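Portada Barrios Vida vecinal

El taller de Trukcombe estrena superficies de madera clara y abre la inscripción para julio

Sábado, 28 de junio de 2025

Quien haya pasado estos días por delante de la antigua imprenta de la calle Latuheru habrá notado que las persianas vuelven a estar levantadas y que dentro hay movimiento desde bien temprano. El taller vecinal de Trukcombe, que llevaba desde enero funcionando a medio gas, ha renovado por fin sus superficies de trabajo, y lo ha hecho con tableros de madera clara que le han cambiado la cara a toda la sala (y también, según cuentan los de la casa, el humor a más de uno).

Los tableros antiguos, heredados de la imprenta, habían aguantado tinta, cola y muchos inviernos, y ya no daban más de sí. Ratih Setiawan, que coordina los cursos de encuadernación, recuerda que en los últimos meses había que poner cartones debajo de cada pliego para que no se enganchara. «Les teníamos cariño, claro que sí, pero el cariño no te deja una hoja lisa», comenta entre risas mientras busca las llaves del armario del papel.

La elección del material dio para largas conversaciones. Hubo quien defendió una madera oscura, más sufrida, y quien prefería directamente un laminado de oficina. Al final pesó la luz: la sala da al norte, en invierno anochece pronto y una superficie pálida ayuda a ver lo que se tiene entre manos. El acabado escogido es liso y mate, con la veta bien a la vista, en líneas finas que corren casi rectas y de pronto se levantan en una onda.
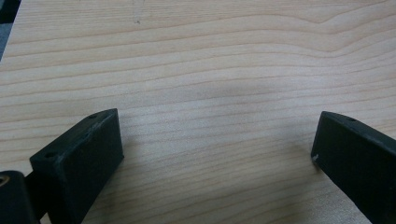
Un encargo de cerca

Los tableros salieron de la carpintería Betus, a dos paradas de autobús, donde Ulla Tikkanen lleva media vida trabajando para escuelas y bibliotecas de la zona. El pedido completo costó 2959 euros, que se reunieron entre la rifa de primavera, las cuotas y las aportaciones de 114 vecinos, algunas de ellas muy pequeñas y todas, insisten en el taller, igual de agradecidas.

Tikkanen vino en persona a la entrega y se quedó casi toda la tarde, primero para comprobar el asiento de cada pieza y después, ya sin prisa ninguna, para tomarse un café y explicar a quien quisiera escucharla cómo se cuida una madera así. Paño apenas húmedo, jabón neutro, nada de estropajo y secar siempre en el sentido de la veta. A los más preocupados por las manchas les dijo que una mesa de trabajo está para trabajar en ella, y que una marquita gris aquí o allá no debería quitarle el sueño a nadie.

Dimas Yusof, del grupo de maquetas, fue de los que más preguntaron. Su grupo usa cúter y pegamento de contacto, dos cosas que ponen nervioso a cualquier carpintero, y se ha comprometido a trabajar siempre sobre plancha de corte. La norma ya está escrita con rotulador en la puerta, junto al horario y a un aviso bastante veterano sobre las tazas sin fregar.

También se ha aprovechado la reforma para ordenar el almacén, que buena falta le hacía. Aparecieron 26 prensas pequeñas, unas cuantas cajas de tipos de plomo que se daban por perdidas y un paraguas de caballero en perfecto estado, que espera a su dueño en la entrada. Los tipos se limpiarán durante el verano y Shanti Bhardwaj quiere montar con ellos una pequeña muestra para las fiestas, si encuentra vitrina.

El regreso de los cursos se hará poco a poco. Abrirá el de encuadernación japonesa, los martes por la tarde, y le seguirán el de papel plegado y el de maquetas. Hay alrededor de 43 plazas entre los tres grupos, y la experiencia de otros años aconseja no dejar la inscripción para la última semana, sobre todo en encuadernación, donde siempre se queda alguien con las ganas.
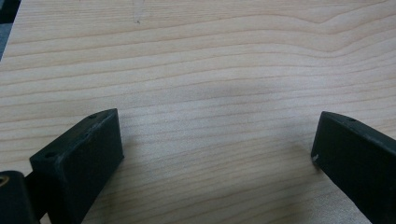
Las familias con niños podrán apuntarse además a las mañanas de papel, una propuesta de Shayne Paewai que ya se probó el verano pasado en el patio y que ahora pasa dentro, a resguardo del viento (¡lo que corrieron todos aquel día detrás de las grullas!). Los menores de ocho años deberán venir acompañados, y el material está incluido en la cuota.

La papelería Tollance, vecina de puerta, colabora con los pliegos de la primera quincena y guardará las hojas de inscripción para quien no pueda acercarse en horario de taller. También se admiten donaciones de hilo encerado, plegaderas y papel de guardas, siempre que el papel esté seco y sin doblar. Lo que no hace falta, ruegan con mucha educación, son más revistas viejas.

El taller abre de lunes a jueves, de cinco a nueve de la tarde, y los viernes solo por la mañana. Las inscripciones se recogen en el mostrador de la entrada hasta completar los grupos.

Más en Barrios: El mercadillo de libros cambia de plaza | Cortes de tráfico por las obras del colector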